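海に入らない日の海の話

潮だまりの観察を続けて三年目になる。きっかけは、一昨年の夏に借りた部屋から磯まで歩いて十五分だったことで、それ以上の理由はない。学生のころは海の生き物に興味がなく、水族館でもペンギンのところで帰っていた。

今年はウミウシを中心に見ている。ウミウシは貝の仲間で、殻をなくしたか、体の中に小さく残しているものが多い。うちの近くの磯でよく見るのはアオウミウシで、青い体に黄色の筋が入っている。大きさは小指の先くらい。最初の一匹を見つけるまでに四回通った。見つけてしまうと、次からは同じ岩の下で簡単に見つかる。目が慣れるまでに時間がかかる生き物だと思う。

観察帳は紙でつけている。日付、潮位、水温、見た種類、見た場所。場所は自分で磯に番号を振って、北側の大きな割れ目を一番にした。番号は今のところ40まである。番号のない場所で何か見つけたときは「12と13のあいだ、13寄り」などと書くのだが、冬に読み返すと自分でもどこだかわからない。来年は地図を描き直すつもりでいる。

先月は雨と風で二回しか行けなかった。行けない日は家で写真の整理をしたり、観察帳を表に打ち込んだりしている。古い写真も含めて数えたら3085枚あった。半分以上はピントが岩に合っている。 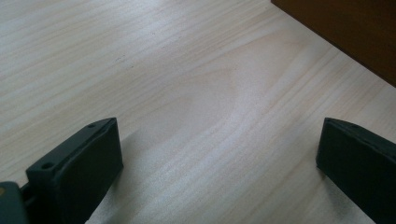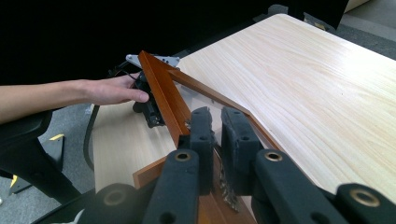 Sundvilleにて、7月

こちらに来て十日ほどになる。Ngân Khổngさんが夏のあいだ磯の観察会を開いていて、その手伝いという名目で泊めてもらっている。手伝いといっても、朝に長靴を並べて、帰ってきたらバケツを洗うくらいで、あとは参加者と一緒に潮だまりをのぞいている。

観察会の場所はKorkoという小さな入り江で、干潮になると沖に向かって平らな岩が出る。日によって違うが、最大で50メートルほど先まで歩ける。うちの磯と違って波が入りにくく、そのぶん海藻が多い。海藻が多いと歩きにくい。二日目に転んで膝を打った。今はもう痛くない。

Ngânさんの教え方で参考になったのは、最初に動かないものから見せることだった。フジツボ、カメノテ、イソギンチャク。子どもは魚やカニを追いかけたがるが、先にカメノテを30秒見てもらう。水をかぶった岩のカメノテが、殻のあいだから蔓のような脚を出す。それを一度見ると、しゃがんで待つようになる。私も自分の磯ではカメノテをほとんど素通りしていたので、帰ったらきちんと見たい。

ウミウシはここでもアオウミウシが多い。ほかにシロウミウシを二匹、クロシタナシウミウシらしいものを一匹見た。最後のものは自信がない。写真を撮ったが、岩の陰で暗く、背中の縁がよくわからなかった。観察帳には「?」をつけて書いた。以前は迷うと書かずにいたが、それだと後で調べ直すこともできないので、今は「?」つきで残している。

ヤドカリについても少し。入り江の奥に、同じ種類の巻貝の殻ばかり背負ったヤドカリが集まっている場所がある。殻の口のところに欠けがあるものが目立つ。カニにかじられた跡ではないかとNgânさんは言っていた。私は殻をあまり見てこなかったので、何とも言えない。中身ばかり見ていた。

夕方はだいたい坂の上のGallerという食堂で食べる。魚の煮付けとご飯と味噌汁。アジの日とカサゴの日があり、カサゴのほうが好きだ。店の本棚に、Polishchukという人の書いた海岸動物の古い図鑑が置いてある。絵が白黒なのでウミウシの同定にはまるで向かないが、フナムシの脚の描き方がていねいで、行くたびにそのページを見ている。

持ち物について聞かれたので書いておく。長靴より、底がフェルトの磯靴のほうが滑りにくい。軍手は濡れると重くなるので、手のひらにゴムのついたものがよい。箱めがねは小さいもので足りる。ピンセットは持っていかない。石をひっくり返したら、元の向きに戻す。裏側についている生き物は、日が当たると弱ってしまう。

来週は大潮で、朝の五時台に潮がいちばん引く。観察会はその時間には開かないので、一人で行ってみようと思う。入り江の右側、まだ歩いていないほう。水温計の電池が切れかけているので、その前に買っておくこと。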